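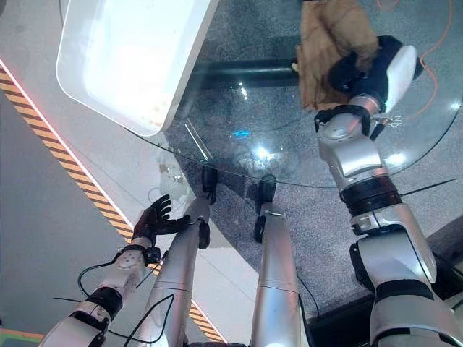
Figure 1. Right hand closed on the item, left hand open. Tray and glass table beyond.

Collecting Demonstrations for a Learned Policy
Handout 2, Zuccaro Workshop, 31 July 2023
Prepared by Natalina Farina and Jérémie Hervieu

2.1 What an episode is

An episode is one attempt at one task, from the start pose to the stop signal. For every time step we store the head camera image, the joint positions of both arms, the hand commands and a time stamp. The policy is trained to predict the next commands from the image and the joint positions. It sees nothing else. If the operator knows something that the camera does not show, the policy cannot learn it from our data.

The task used in this part of the course is tray handling. The operator picks up a soft tan item at the glass table and places it in the tray. Either arm may start. If the item is out of reach for one arm, the operator passes it to the other.

2.2 Before you record

Check that the time stamps from the camera and the arms agree. Last year's Sina set lost 84 episodes to a clock that had drifted, and the error was only found during training.

Move both arms to the start pose and open both hands. Set the item at the position given on your sheet. The positions were drawn at random by Fiorella Bassi, so please do not swap them for easier ones. Write the sheet number in the episode log before you press record.

Agree with your partner on who operates and who keeps the log. Change places after 20 episodes. Tired operators make slower and wider movements, and this shows up in the data as a second style of doing the same thing.

2.3 Two-handed segments
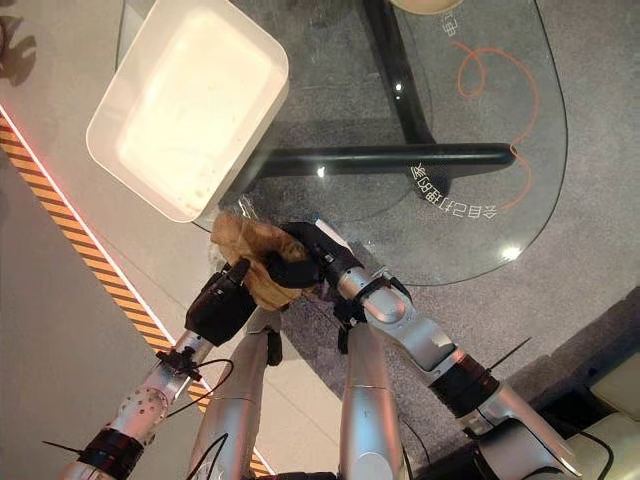

Figure 2. Both grippers on the item, just off the corner of the tray.

Segments in which both hands hold the item are the hardest to record well. Three kinds of contact need a label:

L: left hand only
R: right hand only
B: both hands

Mark the change of label at the first time step where contact is visible in the head camera image. The hand command is a poor guide. A hand can be told to close well before it touches anything, and a soft item gives way before it is held. When a finger hides the contact point, use the first step where you are sure and add the note "late".

In a hand-over, keep label B until one hand has clearly let go. Short B segments are fine. Do not stretch them out to make labeling easier.

2.4 Variation

A set in which every grasp is made at the same spot gives a policy that works at that spot. We ask each pair for 40 episodes, with the item started at different places and angles. Use both arms. Grasp near an end in some episodes and near the middle in others.

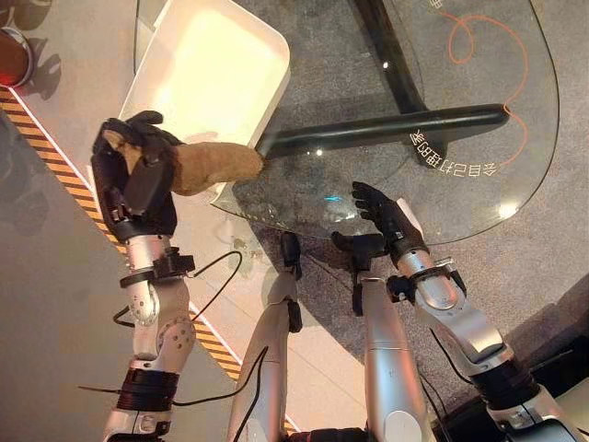
The tray should also be turned a little between episodes. Leave the table where it is. Glass is a difficult surface for the camera: reflections move when the head moves, and the floor shows through the top. We keep these conditions in the training set, and you should not try to remove them by covering the glass or changing the lights. Cosimo Bianchini compared the two cases in the Trurkis report (see reading list), and his policy trained on a covered table did poorly when the cover came off.

2.5 Failed attempts

Keep them. Mark the episode F if the item is dropped or does not end up in the tray. If the operator drops it, picks it up again and finishes, mark it S with the note "recovered". Recovered episodes are useful, and there are usually too few of them.

Delete an episode only if the recording itself is broken, for example when images are missing or an arm has stopped reporting. Enter the deletion in the log with the reason.

2.6 To hand in

The episode folder, the log, and one page on the labels you found hard to place. Give three time steps where you and your partner disagreed and say how you settled each one.

Questions about the recorder go to Nuria Villalobos. Questions about labels go to Jérémie.

Reading for the next session: Stumberg course notes, chapter 4, on action chunks.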